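Clomcombe Notes
Home Archive Household Records Letters Contact

On Keeping a Household Manual

The purpose of this post is to set out how our household manual came to be written, how it is arranged, and what I would advise a family starting one of its own. Several readers wrote after the July entry to ask for particulars. I have answered some of them privately, and it seems more useful to place the whole account on record.

The manual began in a green ring binder that had previously held insurance papers. My husband was to be away for five weeks on the Tulleck contract, and my mother-in-law had kindly agreed to stay with us. On the second evening she telephoned me at work to ask how the boiler was relit. I did not know. I had watched it done many times and had never once done it myself. The instructions supplied by the maker were found three days later inside the piano stool, together with a guarantee for a lawn mower we no longer owned.

It was clear from this that a good deal of what kept the house in order was held in one person's memory or the other's, and that neither of us had a full copy. I therefore resolved to write it down.

The first edition ran to 29 pages. It was poor. I had arranged it by room, which seemed natural at the time, and the arrangement failed within a month. The water shut-off is under the stairs, but no person facing a leak in the upstairs bathroom will turn to a page headed "Stairs." The telephone number for the plumber was filed under "Kitchen," on the grounds that the telephone was there.

The second edition was arranged by occasion. It has remained so. The present headings are as follows: Leaks and Water; Heat; Power; Keys and Doors; Illness; Visitors; Infants and Small Children; Garden; Paper and Money; Leaving the House for More Than Two Nights. There is also a section called Other, which I review each spring with a view to abolishing it. It has never been abolished.

Each entry follows the same form. The title states the trouble or the task in the words a tired person would use. The first line states what must be done at once. The steps come next, numbered, one action to each. Any explanation is placed at the foot, where it may be ignored. I had to be taught this last point. My early entries opened with a paragraph of background, and my sister, who used the manual during a power cut, told me that she had read about the age of our wiring by the light of a match.

A word on style. I write the entries in the plainest language I can manage. "Turn the red handle until it points at the window" has served us better than "close the isolation valve." Left and right are given only when the reader's position is given too. Where a tool is needed, the entry says where the tool is kept, and the tool is then kept there. The second half of that sentence has caused more difficulty in our family than the first.

The matter of testing deserves more attention than it usually receives. An entry is not admitted to the binder until it has been followed by a person who did not write it, with the writer standing by and saying nothing. The silence is a strain. My neighbor Thanasis Petridis was good enough to test the entry on bleeding the radiators, and I stood in the hall with my hand over my mouth while he went through our linen cupboard looking for the key. The entry said "cupboard." We have four. It now says "the narrow cupboard opposite the bathroom door, second shelf, in the mustard tin."

Mr. Petridis has since tested a further six entries and has found fault with all of them. I am in his debt. He has asked me to record that the entry on the garden gate was also unsafe for a man of his height.

The question of paper or computer is often raised. We keep both. The typed copy is kept on the family computer, where it can be searched and corrected, and a printed copy stands on the shelf beside the bread bin. The printed copy is the one consulted. When the two disagree, the printed copy is presumed correct, as it will have been amended in pencil by whoever last had the trouble in hand. Twice a year I carry the pencil notes over to the typed copy and reprint the pages affected. I no longer reprint the whole. The third edition was reprinted in full, and it cost me an ink cartridge and most of a Sunday roast, which I had forgotten was in the oven.

Page protectors are worth their price in the Heat and Illness sections and unnecessary elsewhere. Tabs should be bought in the stiff kind. I used colored paper tabs at first, and by the end of the winter they had the texture of old lettuce.

The largest section is now Infants and Small Children, which was not foreseen. Our own daughters were past needing it when the binder was begun. It was written for my niece, whose son spends two days of each week with us, and it has been copied for three other families in the parish of Skekar. It covers naps, fevers, the folding of the travel cot, and feeding. The travel cot entry has been rewritten five times and is still not right.

Bottles take up a page and a half. The difficulty lies in the number of loose pieces and the ease with which one is lost down the side of the sink. Our entry directs the reader to take every bottle apart, to put all the pieces on one tray before anything is washed, and to leave a single bottle assembled beside the tray as a pattern for the rest. My niece thought this excessive. She has come round to it, at least as regards handles, which on her set can be put on facing the wrong way. 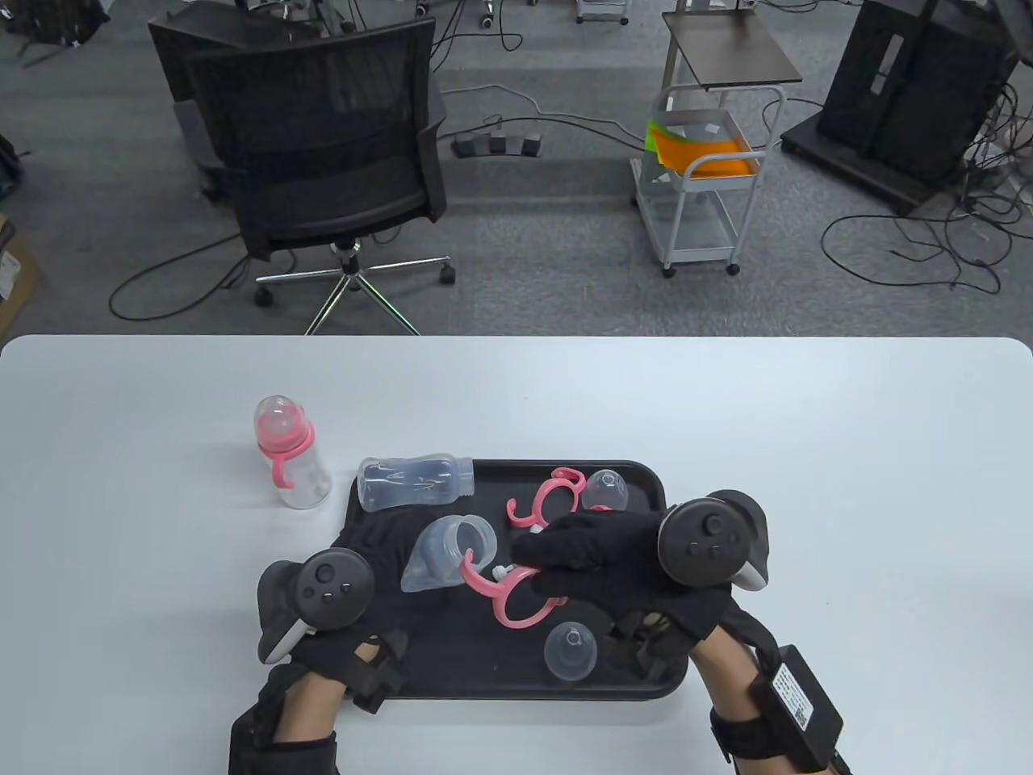 Bottle parts on the tray, with one made-up bottle standing to the left.

The page also states that nipples are to be checked against the light for splits, and that any found split are to be thrown away that day and a replacement put on the shopping list by the person who threw them. A dispute arose over whether this belonged under feeding or under Paper and Money, where the shopping list rules are kept. It is now in both places.

I turn to the records at the back. Some readers will consider these beyond the scope of a manual, and I held that view myself. They consist of a list of every tradesman we have used, with the year, the work, the sum paid, and a remark. The remark is confined to one line. "Tidy, late" is a typical example. Mr. Simanjuntak, who rehung the back door, has "Would have again," and we did. The list settled an argument over the gutters within a minute of its being opened. It recorded that we had paid 866 for the work and that it had included the downpipe, which my husband had been prepared to deny on oath.

There is a page for meter readings, a page for paint colors with a dab of each, and a page for the dimensions of things that are awkward to measure while standing in a shop. The inside width of the bathroom window has been wanted more often than any other figure in the book.

I have been asked how long the work takes. The honest reply is that the first edition took eleven evenings, and was mostly thrown out. A family beginning today would do well to write only the entry for whatever went wrong last, test it, and put it in a binder. The next may be written when the next thing goes wrong. There will be no long wait.

Two cautions. Passwords and the location of spare keys should not be kept in a book that visitors are invited to read – ours are held separately, and the manual says only whom to ask. And the binder must not be permitted to become a record of complaints. In the fourth year an entry appeared, in pencil, under the title "How to Close the Refrigerator." It was withdrawn after discussion.

The fifth edition is in preparation. It will contain a corrected cot entry, a new section on the cat, and a better index, my daughter having pointed out that the present one lists "Fuses, see Power" and "Power, see Fuses." I shall report when it is complete.

Search this site
Type and press enter

3 comments

Shaohua Fang
Thank you for this. We arranged ours by room as well and had exactly the trouble you describe. May I ask whether the section on leaving the house includes a list for the return? We always come home to something nobody switched back on.

Thanasis Petridis
The mustard tin was on the third shelf when I last looked.

Clomcombe Notes
Ms. Fang, it does, on the reverse of the same page, so that it is turned over on arrival. Mr. Petridis, the tin has been moved back and the matter raised with those concerned.

Older entries Newer entries Home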